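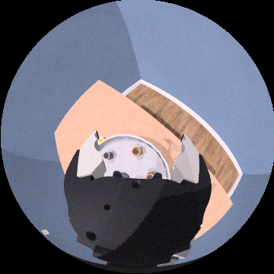

The Trumville Poetry Readings are a yearly series of public literary events held in the town of Trumville. The series was founded by the poet and translator Emese Deák, who directed it for its first 19 seasons. Each season opens in March and presents new poetry in English alongside work in translation. Readings are free to the public and are followed by a period of discussion. Poets are often asked to write for the opening night on a plain object, in the manner of the short object poems that Deák admired; a round, pale tray on a peach-colored tabletop, framed by the two fingers of a gripper, is the kind of subject such a poem may take. The finished poems are read aloud without introduction and are later printed in the season booklet.

History

The readings began in the upper room of the Juhász bookstore, which had space for 30 listeners. Early programs consisted of two poets reading for equal lengths of time, with a short intermission. Deák chose the readers herself and wrote the program notes, many of which were later collected by the Plirell Press under the title Notes for an Upper Room.

As attendance grew, the series moved to Bulura Hall, a former music school with a main auditorium of 169 seats. The bookstore remained the site of the smaller translation evenings – a practice that continues. Ferenc Borbély succeeded Deák as director and added a program of afternoon readings for local schools. He also ended the custom of pairing an established poet with a newcomer, preferring to give first-time readers an evening of their own.

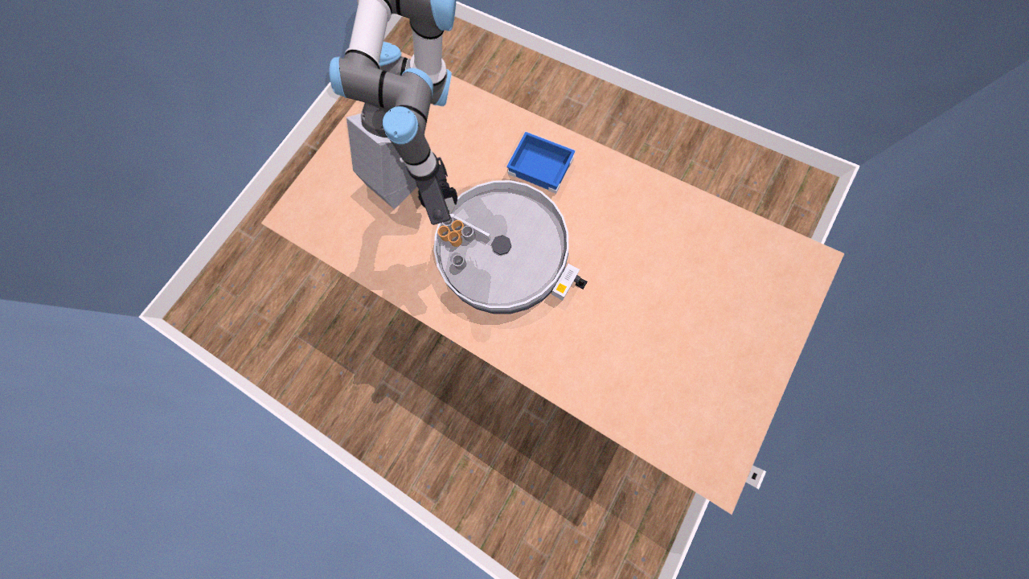

Format and program

A standard evening lasts 90 minutes. Each poet reads from published work and from at least one unpublished poem. Translated poems are read first in the original language and then in English, usually by two different voices. Long poems are accepted, and on several occasions a single work has filled the entire program.

Archive

Sound recordings, booklets, and letters from the series are kept at Bulura Hall. The catalog lists 2,125 items as of May 13, 2026. Recordings from the bookstore years are incomplete, and several survive only as typed transcripts prepared by Deák. Listening copies may be used on site by appointment. Permission to reproduce a recording must be obtained from the poet or the poet's estate.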